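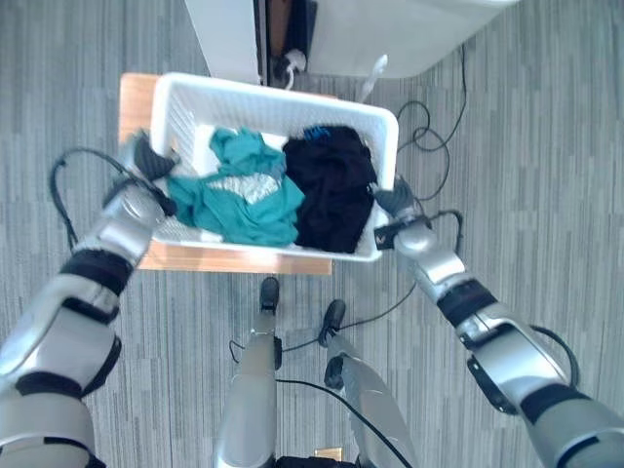

Apartment buildings should have laundry rooms again

When I moved to Renel nine years ago, my building had four washers in the basement and a folding table with a burn mark on it. You paid in quarters. In September the owner took the machines out and turned the room into storage lockers. There are 135 units upstairs, and the locker rent is higher than mine was in college.

The notice said most tenants would prefer a washer of their own. Some would. A small washer at the shop on Gosselin Street was $199 used, plus a hose kit, and you need a lease that allows it. Mine does not. Neither do the leases in the two buildings next door.

So people go to the laundromat on Wesard Avenue. It is clean and the staff are fine. It is also a bus ride away, and carrying a week of clothes on the 14 bus in January is a bad way to spend an evening. A parent with two small kids has to bring them along or find a sitter.

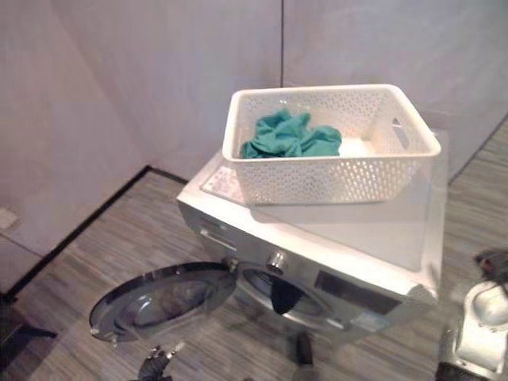

Page last changed: February 2023

I do not think owners are villains for wanting income from a basement. But the city already requires bike parking in new buildings with more than 20 units, and it requires a place for trash. Clean clothes are at least as basic as a bike rack. Emton, across the river, passed a laundry rule that covers 3,382 apartments, and rents there went up by roughly the same amount as ours did.

A rule here could be simple. One washer and one dryer for every 15 units, open from early morning to late evening, with the price posted on the door. Older buildings could get a few years to comply. Owners who allow washers in every unit could skip it.

The council takes written comments on the housing code until the end of the month. Mine is already in.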